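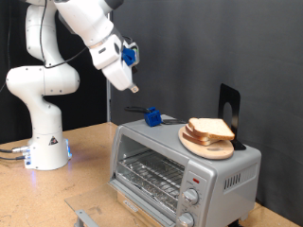

A light tan wooden tabletop

Keeping light wood light, oil or poly??
Woodworking > Finishing and Refinishing

pinecone_pat
Hi all, long time reader, first time asking. I've got a wood table that I want to put some kind of protection on before it gets wrecked, and I'm scared of ruining the color. My last table was a similar shade and I slapped on an oil based poly from the garage and by the next July it was the color of a basketball. I still have it. It holds paint cans now.

So what do people use when they want the wood to stay pale? I looked at the Sanavus hardwax oil in the natural tint and also the Hureck water based stuff in matte. The kid at the store told me they're the same thing, which can't be right. I've got 300 grit paper, a decent brush, and a free afternoon coming up. The top cost me $566 from Raptis so I'd like to not learn on it.

moss_and_mortar
Hureck, no question. Water based, dries clear, I did my desk with it and you can't tell there's anything on it. Don't sand to 300 first though, you'll close up the grain and it won't grab as well. Stop at 180, wipe it down damp, let it dry, knock off the fuzz and then coat.

old_gray_goat
Going to disagree with moss here. Water based looks great for a while and then somebody puts a hot mug on it and you get a white ring you can't get out without stripping the whole top. With the hardwax oil you rub a bit more on the bad spot and move on with your life. I've had Sanavus on my kitchen table for years with kids and it looks fine. Yes it gets a little warmer in color. A little! It's not a basketball.

moss_and_mortar
"A little warmer" is exactly what Pat is trying to avoid lol. And I've never had a white ring. Coasters exist.

old_gray_goat
You clearly don't have teenagers.

pinecone_pat
Ha, I don't, but I do have a husband who puts the pan straight on the table. What do you mean by natural tint though, goat? Is there something in it? The can says natural but there's a clear one next to it on the shelf and the clear one is cheaper.

old_gray_goat
Natural has a tiny bit of white pigment to cancel out the yellow. Clear is the one that makes it look wet forever. For light wood you want natural. Stir it really well, the white sinks to the bottom and if you skip that you've basically bought the clear.

dovetail_dreamer
Ok I learned the stirring thing the hard way!! Did one half of a bench top, went in for lunch, came back and did the other half without stirring again, and I had a two tone bench (my sister thought it was on purpose so I let her keep thinking that). Anyway I'm with goat on the oil, but put it on THIN. Thinner than you think. Wipe it on, wait 30 minutes, buff off everything that's still sitting on top. If it feels sticky the next day you left too much.

And please lay your rags out flat outside to dry or soak them in water. Oily rags in a pile can catch fire by themselves.

pinecone_pat
Wait, really? By themselves?

dovetail_dreamer
Yep. They heat up as the oil cures. Not something to mess with.

istska_fan
Has anyone tried the Istska soap finish? It's just soap flakes in hot water, you wash it on. It's the palest finish I've ever used by a mile and it smells nice. Downside is you have to redo it pretty often and it does nothing against red wine.

moss_and_mortar
Soap is lovely and I would never put it on a table people eat at.

istska_fan
Danes have been doing it forever!

moss_and_mortar
Danes can come scrub my table then.

quarter_sawn
Pat, whatever you pick, flip the top over and test it on the underside first. Do a patch of each if you can get sample sizes. Let them sit a week, because the color on day one isn't the color you end up with. Also do the underside at the end too, same number of coats, or the top can cup on you. I skipped it once on a wide one and had to put screws and a batten under it.

How many coats are people doing of the Sanavus? The can says one and I've always done 2.

old_gray_goat
2 here, the second one barely takes anything but it evens out the sheen.

pinecone_pat
Ok, I ordered sample tins of the Sanavus natural and the Hureck matte, and I'm going to do patches underneath. Leaning oil because of the pan situation. istska_fan I might do soap on a little stool I have, you got me curious.

moss I'll stop at 180. Does it matter if I've already done one corner at 300?

moss_and_mortar
Just scuff that corner back with the 180 so it all matches. Otherwise it'll come out lighter than the rest, at least with the oil you're apparently going to use against my advice.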